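4.3 Setting the grasp trigger in Mulix

The grasp trigger tells the planner when the fingertips are close enough to an object to start closing. Set it once for each gripper, and again after any change of finger pads.

1. Stop the planner and open the Perception tab.
2. Load the profile for your gripper. If there is none, copy "baptiste_default" and rename it.
3. Set Depth Window to 200 mm.
4. Set Frame Buffer to 20.
5. Open the fingers fully and click Record Open Width.
6. Point the gripper into an open box of mixed items and click Preview Targets.
7. Click Save, then restart the planner.

Note: Profiles saved before release 2000 load with the trigger off. Turn it on by hand.

Caution: Do not click Record Open Width while the planner is running. The stored width will be wrong and the fingers may close early.
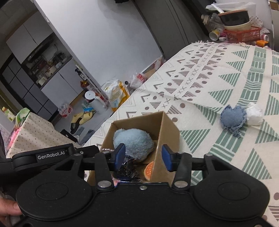 Can two grippers share one profile?
Only if they have the same pads and the same open width. Otherwise make a copy for each and repeat steps 5 to 7.

Trigger events are written to grasp.log, which keeps the last 1000 entries.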